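Ernton dining room, tableware and table surface check, February
Table 5

Surface finish: PASS WITH COMMENT. Scuffs and small white specks on the dark brown top. Clean again before next service. Gray oval mark near the far edge to be recorded on the wear sheet.

Steel bowl, large: HOLD. Yellowish tinge at the base of the interior. Descale and recheck.
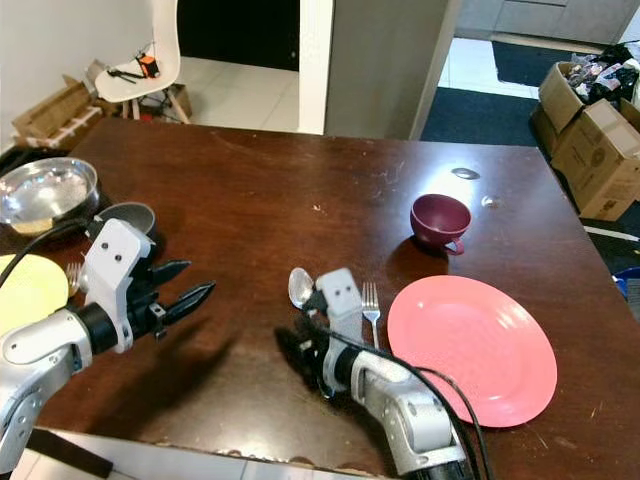

Plate, pink: PASS. Check rim by touch for chips at each wash.

Cup, maroon plastic: PASS. Handle to be flexed by hand; discard if it gives.

Fork and spoon: PASS. Tines straight.

Bowl, dark gray: NOT CHECKED. Carry over.

Open items: 2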